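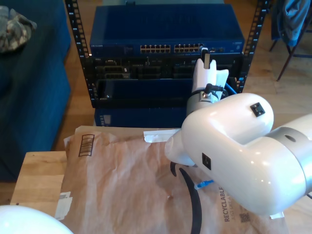
# Wired or Wireless? Evening Slowdowns in a Student Residence

Project report, Introduction to Networks
Group 4: Vira Kuzmenko, Tomás Caldeira, Catrin Penry
Supervisor: Joaquim Rebelo

## 1. Background

Conddale Hall has 852 rooms, and every one of them has an Ethernet jack under the window. Most residents never use it. When the connection gets slow in the evening, people complain in the floor chats and the usual answer is that "the internet is down." We wanted to know if the slow part was the line into the building, the switches on each floor, or the wireless access points in the hallways.

The residence was last rewired before any of us were in high school. Each floor has a closet where the cables from the rooms end in a patch panel, and short patch cables run from there to the switches. The floor switches connect to the main equipment room in the basement. The access points use the same floor switches, so a fault there would hit wired and wireless users at the same time. That made it fairly simple to tell the two cases apart.

## 2. Method

We wrote a small script that checks download speed, upload speed and delay against a server on campus. Tomás first wrote it to run every five minutes, but the early results had gaps when laptops went to sleep. We changed it to run every 20 minutes and asked people to keep their laptops plugged in and awake overnight.

Residents on three floors ran the script during two weeks in June. Some used a cable, some used wireless, and a few did one week of each. We ended up with 2,336 readings. After removing repeats and readings taken outside the building, 1,676 were left, and all results below come from those.
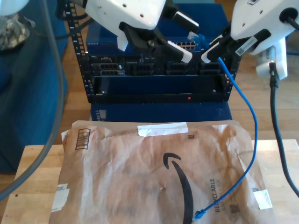 *Figure 1. Open-frame rack with a network switch mounted near the top.*

We also asked the housing network office for switch logs. Yevdokiia Nazarenko from that office gave us port error counts for the three floors, with room numbers removed. We didn't get traffic figures for the line into the building, so we can only say something about it indirectly.

## 3. Results

Wired speeds hardly changed over the day. Most wired rooms stayed a little under 100 Mbps, the port limit on the older switches. The lowest wired readings came from the fourth floor, where the logs showed errors on several ports. Swapping the patch cable in one of those rooms brought it back to normal.

Wireless was a different story. It was close to the wired speed in the morning and dropped after 7 p.m., with the worst hours between 9 and 11. Delay went up at the same time. Sunday evening was the slowest period in both weeks. Rooms at the ends of the hallways did worse than rooms near the stairs – two of them lost the connection completely several times a night.

Wired rooms on the same floors showed no evening drop, so the floor switches and the outside line are probably not the cause. The access points are shared by too many rooms, and the end rooms are too far from them.
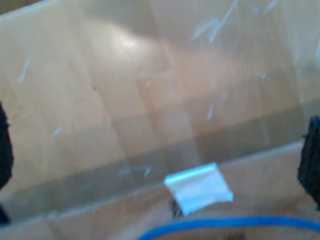
The wall material may also play a part. The end rooms are behind a fire door with a metal core, and we took a few readings with the door open and closed. Speeds were better with it open, but we have too few readings to put a number on it.

## 4. Problems

The laptops were all different, and older wireless cards pull the results down. We asked for the model but a third of the group left that field blank. We also don't know how many people were home on a given night.

## 5. Suggestions

- Add one access point at each end of the hallway, past the fire door.
- Check patch cables on the fourth floor.
- Tell new residents about the Ethernet jack on move-in day, and lend out cables at the front desk.

The script and the cleaned readings are in the shared course folder. Catrin has the signed consent forms.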